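Nernine Turnover Kit for Furnished Rentals

Home > Property Supplies > Between Tenants > Nernine Turnover Kit

Sold by Urkier Property Supply
Availability: In stock
Ships: Boxed, one kit per carton
Page last revised Sunday, March 29, 2020

The Nernine Turnover Kit is a packed tote of supplies for getting a furnished apartment or small house ready between one tenant and the next. It is sold to landlords, letting offices and managers who look after a few units and don't keep a stock room. Everything in it is used up or left in the unit, apart from the tote and the key tags.

One kit covers a studio or a one-bedroom with a single bathroom. For a two-bedroom unit, order the Nernine Plus, which has the same contents with a second set of bathroom supplies and more cloths. Larger houses are better served by ordering the parts separately from the refill list further down this page.
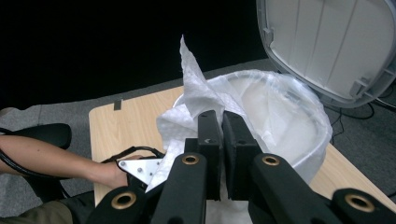
Paper towel and a lined waste bin.

What is in the kit

Storage tote with snap lid, 64 quart
Paper towels, 10 rolls
Waste bin liners, small, roll of 80
Microfiber cloths, 9, in three colors
All-purpose cleaner concentrate, one bottle
Empty spray bottle with fill line
Glass cleaner
Toilet bowl cleaner and brush
Scrub sponges
Furnace filter reminder sticker
Blank key tags with ring
Door hanger, "Ready for Inspection" on one side and "Cleaning in Progress" on the other
Kettunen condition forms, one pad

The waste bin itself is not included. Most furnished units already have one in the bathroom and one in the kitchen, and sizes vary too much for us to pick one that suits everybody. The small liners fit most bathroom and bedside bins. They are too small for a standard kitchen can.

The tote

The tote is the same one we sell on its own. It stacks with the lid on and has a flat label area on both short ends. Write the unit address on the label before it leaves the office. Customers with several units in one building have told us that unlabeled totes get mixed up on the first day. The lid snaps at the handles and can be taped shut for mailing. It is not meant to be sat or stood on.

The condition forms

Kettunen forms are printed in duplicate, one copy for the office and one for the tenant. There is a row for each fixture and piece of furniture, a column for move-in, a column for move-out and a wider space for notes. The back of the pad has a card divider. Slide it under the copy you are writing on or the marks will come through to the next set.

The forms are general and do not follow the law of any one state. If your state requires its own wording for deposit deductions, attach that page to ours. We can't advise on what a deposit may be used for.

Order of work

The sheet inside the lid gives a suggested order. Karla Medrano wrote it while managing furnished units for a small letting office, and we have changed little since.

Walk the unit with the condition form before touching anything. Note damage, missing items and anything the tenant left behind. Photograph what you write down.

Hang the "Cleaning in Progress" side out. Open the windows if the weather allows.

Strip the beds and start the laundry. In a unit with one washer this takes the longest.

Empty every bin, including the ones in closets and under sinks, and put in fresh liners. Fold the liner over the rim so it stays up.

Clean the bathroom, then the kitchen, then the living space. Use the blue cloths in the bathroom only.

Dust before vacuuming. Do the floors last, working toward the front door.

Check the keys against the tags. Test each key in its lock.

Fill in the move-in column, sign it and leave the tenant's copy on the kitchen counter. 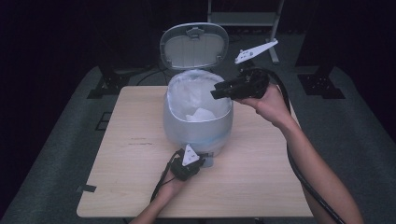
Mixing the concentrate

Fill the spray bottle with cold water up to the line, then add one capful of concentrate. Water first keeps the foam down. Do not mix it with bleach or with the toilet bowl cleaner. The mixed cleaner is fine on sealed counters, tile, painted doors and appliance fronts. Do not use it on natural stone, waxed wood or the inside of an oven. Try a hidden spot first on anything you are unsure of.

A mixed bottle keeps until May if made up over the winter, but we suggest emptying it between units when they turn over far apart.

Choosing between the Nernine and the Narklow

We also carry the Narklow Turnover Kit, and the office gets calls about which to buy. The Narklow is meant for unfurnished units. It leaves out the cloths and the furniture rows on the form and has a wall patch tub, a sanding block and a putty knife in their place. If you let a mix of both, buy the Nernine and add the patch set from the refill list. The totes are the same size and the refills go in either.

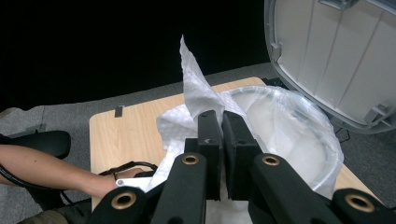

Neither kit has light bulbs or smoke alarm batteries in it. Fixtures differ from one building to the next, and we got too many back. Check what the unit takes when you do the first walk and keep a few of each at the office.

Refills

Every item can be ordered singly. The ones that run out first are the paper towels, the sponges and the forms. The Nernine refill box has those three plus liners, packed flat to drop into the tote you already have. Standing orders can be set up by phone and changed or stopped before the next box is packed. There is no contract.

If an item is out of stock we send the rest of the box and mail the missing part separately at no extra freight. We don't substitute cleaning products without asking.

Comments from customers

"We used to send someone to the store every time a tenant left. Now the tote goes out in the car with the keys. The brush is a bit short for my liking." Nabil Boutros

"Good forms. I would like a few more rows for kitchen items, since ours come with a full set of dishes." Montserrat Ledesma

"Tote arrived with a cracked lid. They sent another lid and I kept the rest." Higinio Bañuelos

Returns

Unopened kits can be returned for a refund of the purchase price. Opened kits can't be returned, but damaged or missing items will be replaced if you let us know when the carton arrives. Keep the packing slip, as the lot number is printed on it.

Orders and questions

Trade accounts are handled by Aurelio Ventura in the Urkier office. Give the number of units you manage and whether they are furnished, and he will work out a quantity. Orders for a single kit can be placed from this page with a card. Delivery is to street addresses only. Cartons for apartment buildings should be addressed to the leasing office where there is one.

See also: Narklow Turnover Kit, Nernine Plus, Nernine refill box, Kettunen condition forms, key tags and rings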